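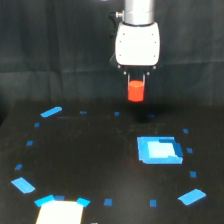

Asunto: polvo y pelusa recurrentes en el tablero negro mate, sala de bancos, planta baja
Apertura: 8/5/26
Solicitante: Itzel Tapia
Asignado a: Washington Batista
Producto: tablero Hollstead, acabado negro mate
Prioridad: media
Estado: cerrado con seguimiento

Descripción inicial (I. Tapia)
El tablero acumula polvo y pelusa clara a las pocas horas de limpiarlo. Se limpia al final de cada turno con paño de microfibra seco y al inicio del siguiente vuelve a tener motas. Están repartidas por toda la superficie y se notan sobre todo en la zona media, dentro del anillo de marcas de cinta azul. En los tableros grises de la otra sala, con el mismo paño y el mismo turno, no hay queja. Solicito indicación de producto de limpieza compatible con el acabado y confirmación de si hay que retirar la cinta para limpiar. Reponer las marcas en su sitio lleva casi una mañana y preferiría evitarlo.

Nota 1 (W. Batista)
Recibido. Antes de proponer producto necesito lo siguiente:
- Marca y ancho de la cinta, y tiempo que lleva puesta.
- Si se ha usado alcohol, limpiacristales o abrillantador sobre el tablero.
- Tipo de tejido de la cortina de fondo y fecha del último lavado o aspirado.
- Posición de la rejilla de impulsión más cercana.

Nota 2 (I. Tapia)
Cinta Brilik de enmascarar, azul, de 3 cm en las tiras. Los cuadrados pequeños se cortan del mismo rollo. Puesta desde octubre. Limpiacristales, una vez, por error del turno de tarde. La cortina es tela Katsaros gris oscuro, sin aspirar desde el montaje. Rejilla en el techo, detrás de la cortina.

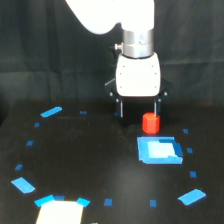 Nota 3 (W. Batista)
Con esos datos descarto de momento un defecto del acabado. Quedan dos vías: desprendimiento de fibra del tejido y carga estática del tablero por frotado en seco. La segunda se comprueba rápido. Pasar el paño habitual en una mitad y un paño apenas humedecido con agua en la otra, dejar secar, no tocar y comparar a las ocho horas. No mover la cinta. No usar aerosol. Si queda velo blanquecino en la mitad húmeda, indicarlo, porque puede ser resto del limpiacristales.

Nota 4 (I. Tapia)
Prueba hecha. Mitad seca: pelusa visible con luz rasante, como siempre. Mitad húmeda: bastante menos, aunque no limpia del todo. Sin velo. Junto a los bordes de cinta queda una línea fina de polvo que el paño no arrastra, y se nota más en el cuadrado grande, donde las tiras van montadas unas sobre otras.

Nota 5 (Arlindo Peixoto, mantenimiento)
Revisada la rejilla. El caudal está dentro de lo previsto, pero las lamas apuntaban al tejido. Giradas hacia la pared. He sacudido una esquina de la cortina sobre cartulina negra y suelta fibra corta, gris claro. Propongo aspirado con boquilla de tapicería, de arriba abajo, con el tablero cubierto. Los pliegues horizontales de la parte baja no se van con el aspirado y no entran en este ticket. Si alguien quiere la tela planchada, que abra otro.
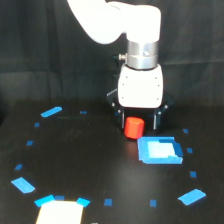 Cuadrado de cinta azul con tiras superpuestas; la pieza roja, fuera de él.

Nota 6 (W. Batista)
Sobre la línea de polvo en los bordes: el adhesivo expuesto en el canto retiene fibra. En las marcas de una sola capa basta con hisopo húmedo siguiendo el borde. En las tiras superpuestas el escalón es mayor y hay que hacer dos pasadas, la segunda con hisopo nuevo. No rascar con espátula: el negro mate de Hollstead se pule con el roce y la zona queda brillante de forma permanente. No hay reparación local para eso.

Las piezas rojas se limpian aparte, con el mismo paño húmedo, y se apoyan secas.

Nota 7 (Loukia Xenos, compras Nosevetti)
Consulta: ¿hay que sustituir la cinta? Quedan 3 rollos en almacén y el pedido mínimo es de 10. No quiero tramitarlo si no hace falta.

Nota 8 (W. Batista)
No hace falta. Se sustituye solo la marca que se despegue, una a una, calcando antes las esquinas con lápiz blanco para no perder la posición. Retirar tirando en ángulo bajo y despacio. Si queda adhesivo, agua tibia con jabón neutro. Alcohol no. 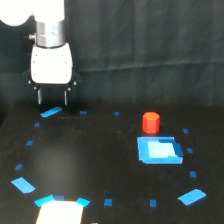 Nota 9 (I. Tapia)
Cortina aspirada y tablero en húmedo durante una semana. Persisten motas sueltas, en cantidad aceptable para nosotros. Edileuza Nogueira ha pasado el procedimiento a la hoja de turno:
1. Cubrir el tablero y aspirar la cortina, una vez al mes.
2. Paño húmedo bien escurrido, del centro hacia fuera, sin arrastrar contra los bordes de cinta.
3. Hisopo en los bordes, solo si hay línea visible.
4. Dejar secar al aire. No repasar en seco.

Nota 10 (W. Batista)
Conforme. Añadir a la hoja la prohibición de limpiacristales. Cierro con seguimiento a un mes. Si la pelusa vuelve al nivel inicial, reabrir este mismo número e indicar posición de las lamas.

Pendiente: confirmar con Katsaros si el tejido admite lavado o solo aspirado. Responsable: L. Xenos.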